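I have been told to wrap my sweaters in paper. The advice comes from a storage guide put out by Clelter, who sell boxes and, a few pages further on, paper. According to them, anything soft and dark should be rolled, never folded, then wrapped in plain brown kraft and put away until the weather turns. It's July, so the weather has plenty of time to turn, and I had a free morning.

I own a lot of navy blue. I wanted to know if the paper does anything that an old pillowcase doesn't.
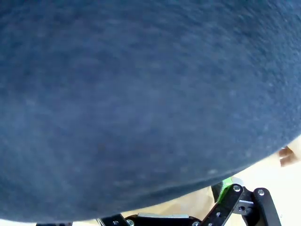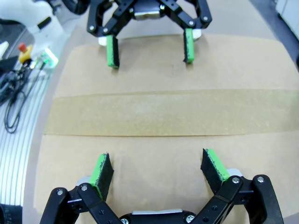 Fuzzy dark blue first, brown kraft paper second.

Amber Sugden wrote to me that she gave up on kraft years ago, that the paper goes soft at the folds by the second winter, and that she has never been able to tell a wrapped sweater from an unwrapped one once it's back on her shoulders. She also wanted to know why I was reading a storage guide in the first place. Fair.

But let me take the claims in order, because the guide makes several and they aren't all equally silly.

The first is that paper "lets the fabric breathe." I've read this sentence on so many websites that I've stopped hearing it. A cotton pillowcase also lets air through, and I already have nine hundred of those, or it feels that way whenever I open the linen closet. What the guide seems to mean is that paper is better than a plastic tub with the lid snapped on. Sure. So is a shelf.

The second claim is about lint. Here I'll give them a little credit. Dark fuzzy fabric picks up every pale speck in the house, and a smooth sheet of paper sheds less than a towel does. I used to spread a white towel on the table before rolling anything, which was stupid of me, and I spent the next part of every season picking white bits off navy. Paper is a better thing to work on. Whether it has to be their paper is another matter.

The third claim is moths. The guide says a tight paper wrap "discourages" them. Discourages how? I once had a moth get through a zipped garment bag from Trokmont that cost more than the cardigan inside it. I doubt a folded edge and a piece of tape would have hurt its feelings. Washing things before they go away is what has worked for me, and washing gets one line in the whole guide, near the bottom, after the part about labels.

Then there's the rolling. I can see it for T-shirts. With thick knits you end up with a bolster, and bolsters don't stack. They roll off each other and jam the drawer, and you have to take everything out to get at the one you want. I went back to folding for the heavy stuff and I'm not sorry. The lighter things I left rolled, mainly out of laziness.

As for price, the roll Clelter would like you to buy is listed at 500 feet. I can't imagine the closet that needs it. The Oakley hardware store on my side of town has plain brown paper in the painting aisle, and it looks the same to me. If somebody has compared the two properly, I'd read it.

So for now I've wrapped 2 things, put a third in a pillowcase, and left the rest on the shelf where they always sit. I'll open them all when it gets cold and see which one smells funny. My money's on the pillowcase, but only because of where it's been.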